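Robotics Program Begins Unit on Household Tasks
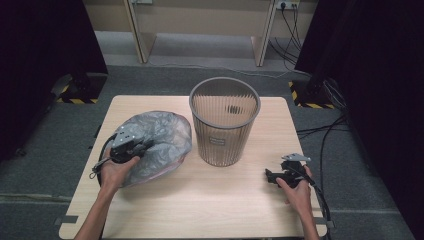 A student at the Prolska Robotics Club works with two hand-held grippers and a wastebasket liner.

The Prolska Robotics Club has opened its fall term with a unit on everyday household tasks. Nineteen students are enrolled, and the program is again under the direction of Gerardo Zanetti, who teaches engineering and supervises the after-school laboratory.

Students in the unit perform each task by hand, using a pair of trigger-operated grippers in place of their fingers. The recordings made during these sessions will be used later in the term to train the club's two-armed robot, Nalholm. The first task assigned was the replacement of a trash-can liner. Thin plastic folds and slips in ways that are difficult to predict, and the students were asked to plan where each gripper should take hold of the bag before they began.

"They know how to do this at home without thinking about it," said Mr. Zanetti. "With the grippers they have to decide which hand goes first and what the other hand is doing in the meantime. Those decisions are what we want them to write down."

Each student keeps a written log of attempts, which is reviewed with a partner at the end of the session. The club intends to collect 2000 recordings before the unit closes, of which each student is expected to contribute at least 70. Recordings that do not meet the standard set out in the club handbook will be repeated.

Later tasks include folding hand towels and sorting cutlery into a tray. Students who complete the full unit will be eligible to represent the school at the Surnum Student Robotics Meet, where the club entered the household division for the first time last year.

Laboratory hours are 3:30 to 5:30 p.m. Students who wish to join for the second half of the term should obtain a permission form from the main office and return it to Mr. Zanetti by the end of October. No previous experience in programming is required.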